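# Quiénes somos

Prekden empezó en la mesa de una cocina, con una caja de galletas llena de collares enredados y mucha más paciencia que clientela. La caja era de una vecina que llevaba años sin ponerse nada de lo que guardaba dentro porque cada vez que levantaba la tapa le entraba pereza. Le devolvimos todo separado, con los cierres repasados y cada cadena en su bolsita, y a la semana siguiente nos trajo la caja de su hermana (que estaba peor, todo hay que decirlo). De eso han pasado ya 13 años y seguimos dedicándonos a lo mismo: a arreglar, ordenar y devolver a la vida la bisutería y los pequeños accesorios de la gente.

Somos un taller y también una escuela pequeña. En el taller reparamos; en la escuela enseñamos a reparar, a reenfilar y a guardar las cosas de manera que se puedan encontrar un martes a las ocho menos cuarto de la mañana, o mejor dicho, cualquier mañana con prisa.

## Lo que nos llega

Nos preguntan a menudo si trabajamos con joyas «de verdad», y siempre contestamos que para nosotras lo son todas. Los diamantes y las piezas de mucho valor los dejamos en manos de los joyeros, que para eso han estudiado. Lo nuestro es lo que se lleva a diario, lo que se compró en un viaje, lo que regaló una sobrina con su primera paga y lo que ya no se vende en ninguna parte.
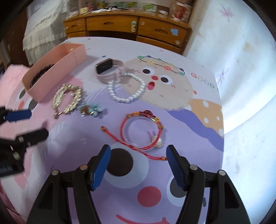 En el taller tenemos la costumbre de vaciarlo todo sobre la mesa antes de decidir nada, y a cada alumno nuevo le pedimos lo mismo el primer día. Conviene ver juntas las piezas que normalmente viven amontonadas, porque cada material pide un trato distinto y hasta que no están extendidas una no se da cuenta. Una pulsera roja de cordón trenzado como esa, con su nudo corredizo y sus cuentas ámbar en las puntas, se revisa sobre todo por el nudo: si corre con suavidad y aguanta donde se deja, lo demás suele tener arreglo. Las cuentas de tipo perla, en cambio, las repasamos por el hilo, y los brazaletes dorados gruesos por el cierre, que es donde casi siempre empiezan los disgustos. Los relojes inteligentes no los abrimos (nos lo piden muchísimo), pero sí limpiamos las correas y buscamos recambio cuando hace falta.

Después viene la conversación, que a veces dura más que la propia reparación. Queremos saber qué se pone cada persona, qué guarda por cariño y qué le gustaría volver a usar si no le apretara o no le quedara tan larga. De ahí salen las mejores ideas: un collar que se acorta, unos pendientes sueltos que acaban de broche, una pulsera de niña que se alarga con otro cordón para que siga acompañando a su dueña.

## Las clases

El taller de iniciación se da en grupos de 10 personas como máximo y dura dos tardes. En la primera aprendemos a clasificar, a limpiar y a desenredar, y en la segunda cada cual arregla algo propio y se lo lleva puesto. No hace falta experiencia ni herramientas; las pinzas, los hilos y las agujas los ponemos nosotras, y el café también.

Usamos unas bandejas forradas que nos fabrica Grema desde el principio y un hilo de enfilar, el Dehghan, que hemos probado con toda clase de cuentas y al que somos fieles como a pocas cosas en la vida. Quien quiera seguir practicando en casa puede llevarse un carrete y una bandeja pequeña a precio de alumno.

De la parte de orden se encarga Þórarinn Eyvindsson, que llegó a la escuela como alumno con un collar roto de su madre y terminó quedándose. Suyo es el método Gondow, que nació como una broma entre nosotros y hoy es la clase que antes se llena. Consiste en repartir las cosas según lo que hacemos con ellas: lo de diario, lo de ocasión y lo que está pendiente de arreglo. Así, tal cual, sin mirar si es dorado, de cuentas o de plástico.

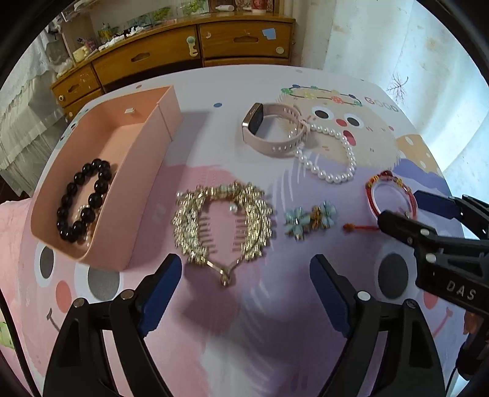 Con los años nos hemos vuelto muy defensores de la caja baja y abierta. Los joyeros hondos con muchos pisos son preciosos, y en el taller hay más de uno, pero lo que cae al fondo de un cajón se olvida y encima se enreda por el camino. Una cajita rosa de paredes bajas, con una pulsera de cuentas negras grandes y una tira de cuentecitas tipo perla debajo, se entiende de un vistazo y cabe en cualquier cómoda. Las cadenas finas con colgante las tratamos aparte, siempre abrochadas y bien lejos de las pinzas del pelo, que tienen una habilidad tremenda para engancharlas. Y los collares de perlas, mejor tumbados y sin la correa del reloj por medio.

Lo que más nos gusta de esa clase es el rato del final, cuando empiezan a aparecer los «mira lo que tenía yo aquí» y la gente se prueba cosas que daba por perdidas. Hay quien descubre tres pulseras iguales. Hay quien decide regalar la mitad, y para eso tenemos junto a la puerta una cesta de intercambio de la que cualquiera puede llevarse algo si deja otra cosa.

## Cómo trabajamos

Una reparación sencilla suele estar lista en unas 2 semanas, según el trabajo que haya acumulado. Antes de tocar nada damos presupuesto, y si vemos que el arreglo va a costar más disgusto que alegría lo decimos también. Guardamos en una bolsita todo lo que retiramos, hasta la última cuenta, y lo devolvemos con la pieza por si algún día se quiere aprovechar.

En junio cerramos el taller de reparaciones para hacer inventario y dedicarnos solo a los cursos, así que si necesitáis algo para una boda de verano, traedlo en primavera, por favor.

## Venid a vernos

Podéis pasar sin cita a dejar vuestras piezas o a preguntar por las clases. Traedlas como estén, enredadas, mezcladas, en una bolsa del supermercado o en un calcetín, que así nos han llegado muchas. Si venís con tiempo, os sentáis un rato y las miramos juntos.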